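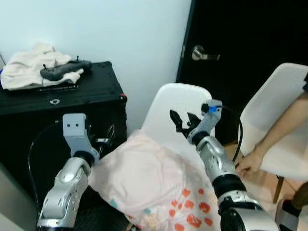 About Altorham

Altorham is a small school for people who want to work with animals in care settings. Therapy dogs mostly. Some cats, two very patient rabbits, and since last year a miniature horse program that we run with Bolton Farm out on the county road.

We train handlers. The dogs come with you, or you come without one and we talk about that.

How we started

Hongjun Kang was a physical therapist for a long time before any of this. She had a patient, older man, stroke, who would not do his arm exercises for anybody. He would brush a dog though. Brushed that dog for half an hour straight, three times a week, with the bad arm. Hongjun went looking for a course that would teach her how to do it properly and safely and found a weekend thing and a stack of photocopies. So she wrote her own course. First class was in a borrowed church hall with bad heating and one working outlet.

Jiahui Cui joined the year after. She came from shelter behavior work and she is the reason we have an assessment that dogs can fail. Plenty do. Lovely dogs, great at home, hate elevators. That's fine, they get to stay home.

What we teach

The Handler Certificate is the main thing. 100 hours, split between class time and supervised visits. Covers reading stress in your animal, reading it in people too, infection control, how to enter a room, how to leave one (harder), paperwork. You do not need a degree. You do need to be 18 and have your evenings free.

Tian is our short course for staff who already work in a hospital, nursing home or school and are about to have animals visiting. No dog needed. Two Saturdays. It's mostly for the people who will get asked "is that dog allowed in here" forty times a shift. We named it after our first dog, a yellow mutt with one ear up who passed every test and then slept through the ceremony.

Heveo is the follow-up year. Handlers who finish the certificate get a mentor, a monthly group call, and a re-check of the dog at six months. Dogs change. People get tired. We'd rather hear about it early.

How we work

No choke chains, no prong collars, no shouting. Food, praise, breaks.

Visits are capped at 45 minutes for a new team. We get asked to stretch this a lot, especially around exams and the holidays. The answer is still no. If a dog looks away, licks its lips, goes stiff, yawns when it isn't sleepy, the visit is over and we say thank you and go. We teach you to say it without making the person in the bed feel bad, and you practice it out loud in class untill it stops being awkward.

Every animal has a vet check before the first visit and every year after. Handlers carry the record with them. Facilities can ask to see it any time and should.

Also we don't promise results. A visit may help someone relax or talk or move a bit more. Some people don't like dogs. We ask first, every room, every time.

Where our teams go

608 Bolton Avenue is the office, but most of the work is elsewhere. Rehab units, memory care, two college libraries in finals week, a reading program at the elementary school. The reading one has a waiting list of kids and also of handlers.

Who teaches

Hongjun runs the certificate and does the facility side, contracts, insurance questions, all of that. Jiahui does the assessments and everything to do with the animals themselves. Visiting teachers come in for hospice, pediatrics and the legal session. Both of them still do visits every week, that was a rule from the start.

Money

The Handler Certificate is $600. Tian is $308 per person, less for groups, ask us. Pay in parts if you need to, no interest, just tell us before class starts. Four free places each year for people already working as aides or orderlies. Application is one page.

If your dog doesn't pass the assessment you get the course fee back or you can stay on and train without a dog. Most stay.

Next intake

Fall class starts in September, Tuesday and Thursday evenings. Assessments are being booked now. Bring your dog's normal leash, normal treats, and a mat or blanket it knows. Please don't bathe it the same day, they come in all wound up. Bring proof of shots too, people forget this one alot.

Questions

Call the office in the mornings, or leave a message and Jiahui will call back, usualy after the dogs are walked. Facilities wanting a visiting team should use the request form, and give us at least three weeks.

Page updated August 2026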